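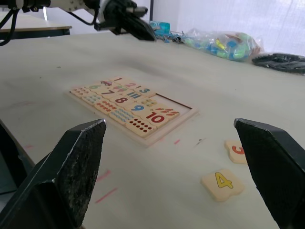 A wooden number puzzle on a tabletop.

Home | News | Local | Schools | Business | Contact

Temora toy library to move into former Corard store
2025-02-04

The Temora toy library will move into the former Corard shoe store in June, ending a search for new space that began when its current lease was not renewed.

The library lends puzzles, board games, building sets and ride-on toys to families with children under eight. It has worked out of two rooms behind the Rultov Street clinic for 14 years. The clinic needs the rooms back for its dental service.

Members will see more floor space at the new site and a street-level entrance wide enough for a double stroller. The current rooms are reached by a short flight of steps, and larger toys have to be handed out through a side door.

The library has 169 member families and a stock of 800 items. Number and alphabet puzzles are among the most borrowed, along with train sets. Puzzles are checked for missing pieces at the desk when they come back, and a set with a gap is held off the shelf for a month in case the piece is found at home.

The building's owner, Sjöberg Properties, has agreed to a five-year lease with the first two months free. The town has approved a grant of $3000 for shelving and a new front counter. Painting and floor repairs will be done before the shelving goes in.

Lending will stop for two weeks during the move. Members may keep items they already have at home over that period, and no late fees will be charged. Families who can store a large toy until the new site opens are asked to leave their name at the desk.

Opening hours will stay the same at first - three mornings a week and one late afternoon. A second late afternoon may be added in the fall if enough members ask for it. The yearly fee will not change this year.

Parking on Corard's old lot is shared with the bakery next door. Four spaces closest to the door will be marked for toy library pickup during opening hours.

New members can sign up at the current rooms until the move. Proof of address is needed, and the first loan can be taken home the same day.

Recent items
Rultov Street water main work enters second phase
School bus route change for north Temora
Library book sale dates set
Skating rink extends evening hours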